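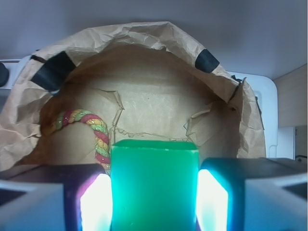
Clear out the medicine shelf before the rains

I love this job! It takes one evening, and you finish with a shelf where you can find the fever medicine in the dark. Our clinic in Biwott runs a take-back day every March, so that's when I do mine, but any month will do.

Start by emptying everything onto the bed or a big table. Every drawer, every purse, the glove box too (I found eye drops in mine from two jobs ago). Read each date out loud if you have a helper. My neighbor Imani Mrema reads and I sort, and we get through both our houses before supper.

Anything past its date goes in the return pile. So does anything with no label, even if you're pretty sure what it is. Leave tablets in their strips and keep syrups tightly capped. 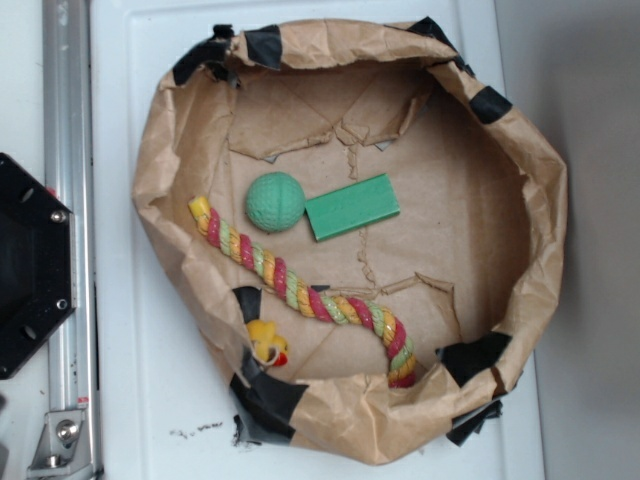

Keep the return pile well away from children while you work. A closed box with a lid, up high, is best, and it stays up there until you walk out the door with it. Give the little ones their own thing to dig through in another room: roll down the rim of a brown paper bag, put some black tape around the edge, and drop in a rubber duck, a ball, a block and a braided rope toy. It costs next to nothing and my grandson adores it. If you have a baby or a puppy who chews paper, use a basket.

Now the shelf itself. Wipe it down, let it dry all the way, and put back only what you'd reach for this year. I keep 2 boxes, one for adults and one for children, with the name written on the end that faces out. Dosing spoons and syringes live with the bottle they came with, held on by a rubber band, 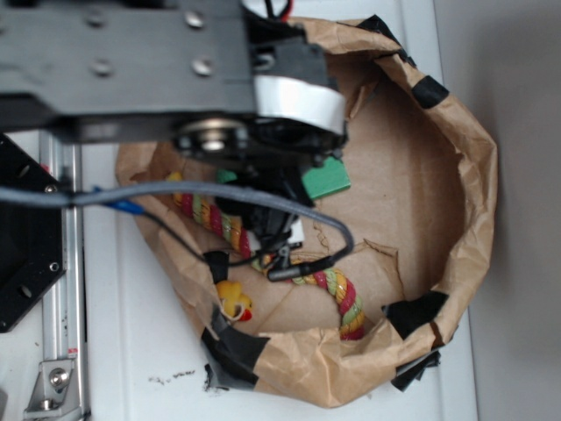 and the leaflets go flat underneath, so they're right there at three in the morning when you need one. Bathrooms are too damp for any of this. A high bedroom closet is much better, and one with a lock is better still.

Last of all, tape a card inside the door with the clinic number, everyone's allergies and each child's weight. Jeptoo Mbwambo at the Jundusura pharmacy gave me that idea, and I update ours every 6 months. Use pencil for the weights!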